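Tavville Household Help > Decor and Display > Artificial plants

Artificial stems lean and twist in narrow-neck glass vases. How to fix them in place?

Asked by Wumpini Dankwa, August 2019

I look after the display corner in a small gift shop. The corner has pink leopard-print walls on three sides and a beige marbled surface at the bottom. On it I keep two ribbed glass vases with artificial flowers and foliage. Both vases flare at the mouth. One goes from blue-gray to violet, the other is a smoky dark gray.

The stems are plastic over wire. They do not stay where I put them. The long ones rotate under the weight of the bloom until the flower faces the wall, and the leafy ones slide to one side of the neck and take the others with them. Twisting the stems together just above the mouth gave some improvement.

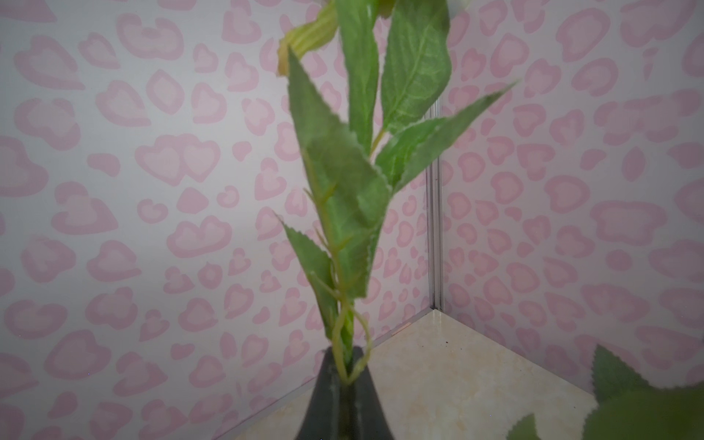 The twist loosens over a few days, mostly when somebody dusts. I would like a fix that meets these conditions:

Can be undone, as I change the flowers every May.
Does not mark the glass.
Does not show through the glass, or shows very little.
Does not cost more than 20 dollars for the pair.

I have tried crumpled paper (visible, and it compresses) and floral foam (would not go through the neck in one piece, and the crumbs stuck to the inside). A second question is whether both vases should be treated the same way, given that the lighter one is easier to see into.

3 answers

Answer from Notburga Haslinger (accepted)

Treat it as two separate faults. Rotation is caused by an off-center load on a round stem. Sliding is caused by the stem bundle being thinner than the neck. Filling the vase cures the second and only partly the first.

For rotation: bend the bottom inch of each wire stem to a right angle before it goes in. Use pliers and wrap the stem in a scrap of cloth so the plastic does not split. The foot catches in the filler and the stem cannot turn. If the stem is too thick to bend, cut a short length of garden wire, wrap it tightly three times near the bottom and leave a half-inch tail sticking out. A tail is weaker than a bent foot but will hold a medium rose.

For sliding: bind the bundle at the height of the neck with stem tape (the stretchy paper kind, green) until it is a snug push fit. Put the tape where the glass is narrowest. On a flared vase that is below the mouth, so measure down the outside with a finger first. Tape at the rim does nothing because the rim is the widest part.

Filler: clear glass beads or coarse washed sand. Fill to one third. Put the stems in first, hold them upright, then pour through a paper funnel. Tap the vase on a folded towel to settle it and top up. Sand reads as a solid band through pale glass. Beads show less there. In the smoky one either will do.

Before any of this, check the balance. A tall bouquet in a slender vase has its weight well above the neck, and once the stems are locked the whole vase will tip where earlier the stems merely turned. Spread the heavy heads so they lean in opposing directions.
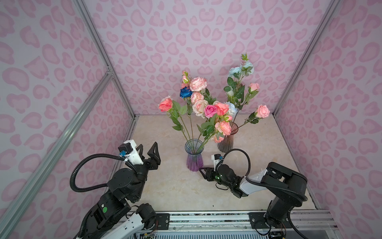

Wide double blooms are the ones to keep low and near the middle. Buds on thin stems can go high and far out with little effect. If one stem has to angle well outward, put the weight of the filler under it by tilting the vase that way as you pour. Then level it and tap again.

To undo: tip the beads into a bowl, cut the tape, pull. Sand takes longer and needs a dry vase, otherwise it sticks.

Comment from Wumpini Dankwa: Bent the feet on 13 stems and used beads. No rotation after a week. The tape at the narrowest point was what I had been missing. I had it at the rim. Total was under budget.

Answer from Cyrill Zürcher

Museum putty. Press a ring of it inside the neck and push the stems in. Works fine for me. I have used the Jumdale one and the Oberholzer one and could not tell them apart.

Comment from Jonas Riedl: Putty goes soft in a sunny window and leaves an oily ring on the inside of the neck. It wipes off with rubbing alcohol if you can get a finger in there. In a narrow neck you can't.

Comment from Cyrill Zürcher: Mine are not in the sun.

Answer from Oisín Noonan

Agree with the wire foot. One addition on the leaves. Fabric leaves with wire in the midrib can be shaped, and a large leaf pulled in toward the stem moves the load closer to center. Do this before adding filler. Steam them first if they have creases from the box, and keep the steamer moving, as the glue at the leaf base can let go.

I would not use the clear setting resin sold as "fake water". It holds very well and is permanent, so it fails your first condition.

Related questions
Cleaning dust from fabric petals without losing color
Does Ostov stem tape stick to itself in cold rooms?
Getting floral foam crumbs out of a bottle-shaped vase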